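4. Hanging the Plirlow backdrop cloth

Before you begin, please take the cloth out of the bag and let it rest open for one night. The folds from packing will become softer. If you must use the cloth the same day, use a steam iron on the back side only, at the lowest heat.

4.1 Fixing the top edge

1. Measure the width of your wall or frame. The cloth must be wider than this measure, so it can fall in folds.
2. Mark the middle of the cloth on the back side with tailor's chalk.
3. Fix the middle first. After this, fix the left end and the right end.
4. Put the other pins between, every 19 cm. The bag contains 40 pins.
5. Go back some steps and look if the top edge is straight. Correct it now, it is more difficult later.

Note: On a Gusamard rail you do not need pins. Use the eight clips which come with the rail, and close each clip until you hear the click.

CAUTION: Do not hang more than 700 g of decoration on one cloth. A heavier load can pull the pins out and make holes in the edge.

4.2 Putting letters and other decoration

1. Lay the letters on the floor first, in the same order as you want to see them.
2. Clean the back of each letter with a dry cloth. Do not use alcohol, it can take off the colour.
3. Start with the letter in the middle of the word and work to both sides.
4. Press each letter for a few seconds with the flat hand. 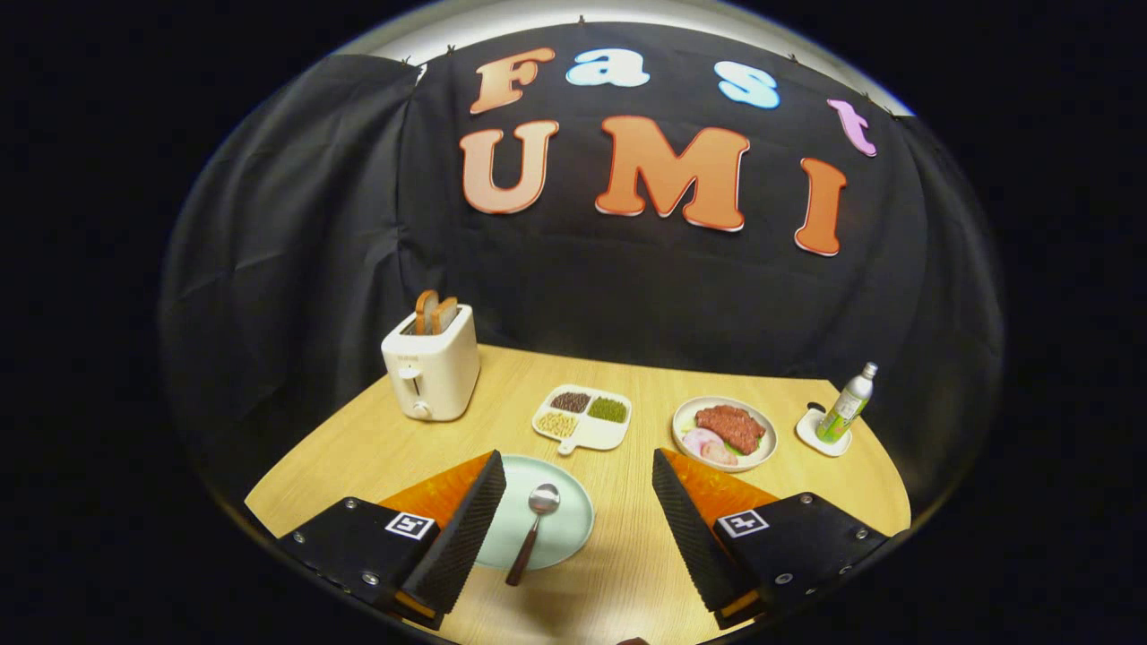

5. If a letter is not in a good place, lift it slowly from the lower corner. Do not pull it from the top, the cloth will stretch.
6. Leave the cloth in peace for one hour before you put on the lamps.

Note: Serrano fixing dots hold well on cotton and felt. On very smooth cloth they can fall after some days, and sewing with a few stitches is better.

4.3 Taking down

Remove the letters first, then the pins, from the ends to the middle. Roll the cloth on the tube. Keep it dry and away from the sun. For washing, see section 6.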